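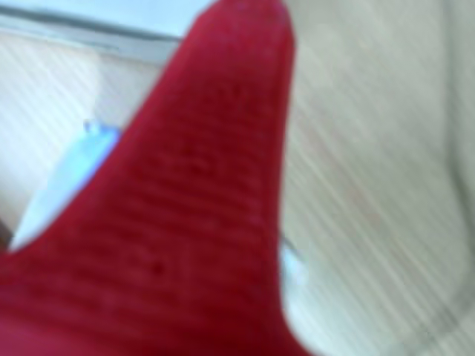 The light wood-grain tabletop at our workspace, seen past a ridged red finger.

Okay, so our project was about tables. More exactly, it was about one kind of surface, a light wood-grain tabletop, and how annoying it is to work on when the light comes from the wrong side. I picked this topic because I do all my homework on a table like that in the Hulbridge study room, and by late afternoon I'm squinting (and moving my notebook every few minutes).

My plan was simple. I used 3 desk lamps, a Bokula, a Laxdal and a Mustura, and I read the same 1,000 words of a textbook chapter under each one. Then I wrote down how often I had to shift the page or tilt my head to get away from glare. I know that's not super scientific, but my teacher said it was fine as long as I did it the same way each time, so I did!

Before the reading part I spent a whole Friday just looking at the tabletop, which sounds boring and sort of was, but I ended up with way more notes than I expected. The grain runs in thin bands, some a bit darker and browner, some nearly white, and a pale surface like that picks up every patch of brightness and every soft gray shadow.

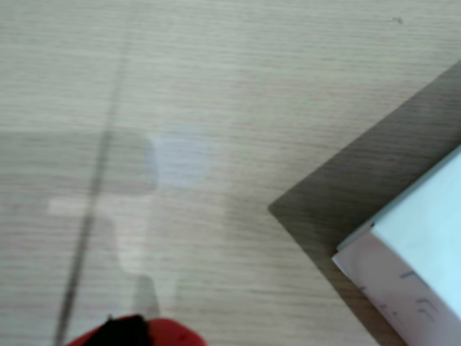
After that I got to the reading. The Bokula was the worst for me, with 51 page shifts, and I got pretty grumpy toward the end. The Laxdal was better once I moved it over to my left. I'm right-handed, so my hand quit throwing a shadow on the line I was copying. The Mustura has a wide shade and I liked it most, though it hogs a lot of the table and I kept bumping it with my elbow.

If I did this again I'd get other people to read too, and I'd do it all at the same time of day. I started one round right after lunch and another close to dinner, and I'm sure being tired messed with my numbers. I'd also like to try a dark desk mat, but the one I ordered didn't show up in time, so that part will have to wait until July.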